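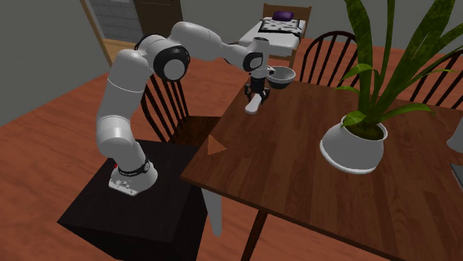

Fri 11 August

Eleven weeks into the Flokdale app and today the offline sync finally worked on both phones! I had the Android one in airplane mode all morning, filled in 6 delivery forms, walked to the kitchen, switched the network back on and watched them land on the server in the right order. No duplicates. I ran it again straight away, then again on the old iPhone with the cracked corner, and it held up every time.

The trouble all along was the timestamps. We were trusting the phone's own clock (why did I ever think that was fine?) and now every form gets a sequence number when it's saved. The whole fix came to 113 lines, tests included. I've been poking at that bug since the Kelar job in January, where we just papered over it with a retry button.

Pushed the build to the Grastgate testers before lunch. Battery use looks better too, around 11 percent over a full shift. I'd love to get it lower but I'm so pleased with that.

Also tried the new map screen with 400 pins on it. It scrolls like butter until you pinch out fast, and then the labels pile up on top of each other. Clustering, then. I've wanted an excuse to write that for ages!

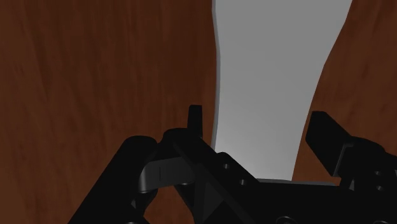
Monday's list

Clustering first, while it's fresh.
Answer Gamage about the login screen. They want the fingerprint prompt to come up by itself and I think they're right.
Swap the blue on the save button, it's unreadable in sunlight.
Renew the signing certificate. Do not leave this till the last day again.
Read up on background uploads for the next release.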